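Washers and the round table

30 March 2023

I said in February that I would write something about the small parts, and then the office move got in the way. We are now in the new room on Wilczyńska and most of the boxes are unpacked, apart from the cables, which are still under my desk in two carrier bags.

The room came partly furnished. The desks are ordinary and I have nothing to say about them. The big white round table is the best thing we took over from the last tenants, and I have ended up doing nearly all of the fiddly work there. I had expected to dislike it. A round table wastes space in a square room, you can't push it against a wall, and there is no corner to put things in when you want them out of the way. For small metal parts it is very good, though. A dark bolt shows up on it straight away. You can walk right round it, and if two people are working they don't have to sit shoulder to shoulder.

The main drawback is that things roll. On a rectangular table a pin tends to stop somewhere sensible, usually against the laptop or the wall. On the round one the edge is never far away in any direction. I have spent a lot of time on my hands and knees on the office carpet with my phone torch, and the carpet is grey, so you can imagine how that goes.

Most of what gets used at the table is washers, plus the things washers go on. The order came from Luselau, which is the only supplier near us that will sell small quantities without a trade account. Their website is bad. You have to know what you want before you search, and there are no proper photos, only drawings with the dimensions marked A, B and C. I ordered the first lot wrongly. I read the outer diameter as the hole and received a bag of washers that fitted nothing we own. They are in a jam jar now and I expect they will stay in it.

If you are ordering washers for the first time, the hole is the measurement that matters most, and it should be slightly bigger than the thing going through it. Slightly is the difficult part. If it's too close you have to wiggle the washer down the thread, which is annoying by the third one. If it's too loose it sits off to one side and looks wrong, even if it does no harm. I measure with a cheap pair of digital calipers and then check one washer by hand before I trust the rest of the bag. Even in a bag marked as all one size there will be the odd stranger.

The other thing is what they are made of. Plain metal ones slide about and stack flat, and they can cling together when they have any oil on them. The sort with a rubber ring are easier to pick up and quieter to put down. They also grip a bit, which you may or may not want. They cost more, and I would not bother with them for anything that only needs a spacer.

As for picking them up, a flat washer on a smooth table is surprisingly awkward with fingers. I have short nails and end up sliding each one to the edge and catching it, which is how a fair number of them reach the carpet. A thin mat would solve it. I tried a tea towel, which worked well enough until I picked up the tea towel.

I don't like more than a few out at a time. Four is comfortable. You can see at a glance that one has gone missing, and you look for it then and there. When I used to tip the whole bag out, I would find strays a week later in the sole of my shoe.

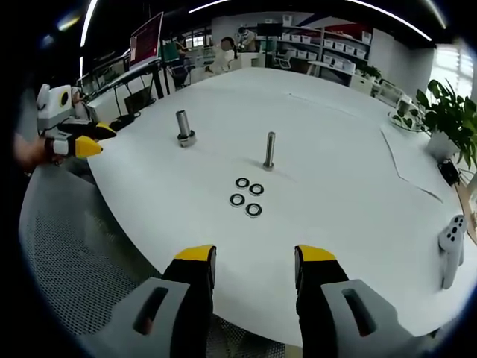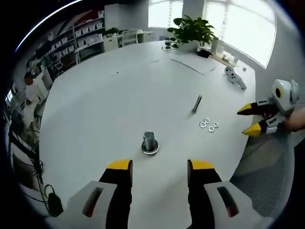
Four washers out on the round table, with the plant further back.

The plant came with the room too. It has been fine so far on one mug of water whenever somebody remembers. The light must suit it. We have tall windows and on a clear morning it gets very bright at the table, bright enough that bare metal glares if you are sitting on the wrong side. I move my chair round when that happens. In the old place we had one window facing a wall, so I'm not going to complain about it.

The upright pieces are worth a word. Anything tall and thin needs a decent base or it goes over when you breathe on it, and when it goes over it rolls, and we are back to the carpet. A nut at the bottom helps a bolt a good deal. A wide washer under a post helps as well, so long as it sits flat. I check by tapping the table. If the piece wobbles for longer than I like, I take it off and look for grit or a burr on the underside. Usually there is a burr. A few strokes with a fine file sorts it out, and you should do that well away from the white table, as the filings get everywhere and leave grey smears when you wipe them.

On cleaning: a damp cloth first, then a dry one. I bought a bottle of Skimik surface spray for it and would not buy it again. It left the top slightly tacky, and washers stopped sliding properly until I had gone over the whole thing with warm water. Washing-up liquid does the same job for less.

For storage I am using a Femside parts box. It has 14 compartments with a lid that closes over the lot, and it cost less than lunch. The dividers are fixed, which I didn't notice when I bought it, and the longer pins only go in diagonally. I have put the washers along the front row, smallest on the left, then nuts behind them, then bolts at the back where the compartments are deeper. The labels are masking tape and biro. I had a label maker once but it has gone wherever the cable for it went.

One warning about that box. The lid does not press down tightly on the dividers. If you carry it on its side, everything small moves next door. I did this on the day of the move, up the stairs, and spent the evening putting it all right again. In the end I tipped the front row on to a tray and sorted 151 washers by size, with the radio on. It was not a bad evening. I found seven that belonged to neither of the sizes I use and put them in the jam jar with the others.

Since then the box lives flat on the shelf and only the handful I need goes over to the table. At the end of the day they go back in before I put my coat on. It takes five minutes, less if there has been no rolling.

Still to do: felt pads for the table feet, a blind for the window nearest my desk, and a magnet on a stick for the carpet. Luselau have one listed but it is only a drawing, so I may go to the shop and look at it first. I also want to try one of those shallow trays with a raised lip, if I can find one in a pale colour. If anyone has a tray like that and can tell me how deep the lip is, please leave a comment.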